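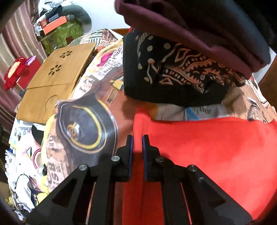 Red fabric next to the bamboo tray

July - posted by Rarkville

Can a machine fold laundry on a cluttered bed yet?
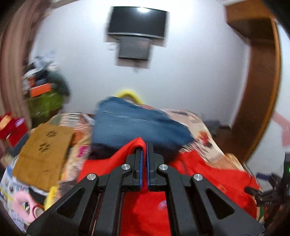 Red cloth, one fold pinched

Celtendale
Slowly. Two fingers hold an edge well enough. Finding the right edge in a mixed pile is the hard part. 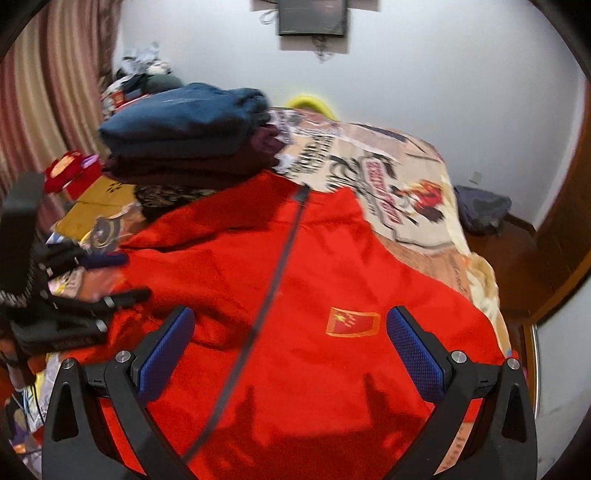

Jacket laid flat, zipper up

Pitolden
Towels yes, jackets no. Zippers snag.

Comments

Bermúdez: 14 minutes per shirt at our shop - I gave up.

Rarkville: Thanks. Folding by hand for now.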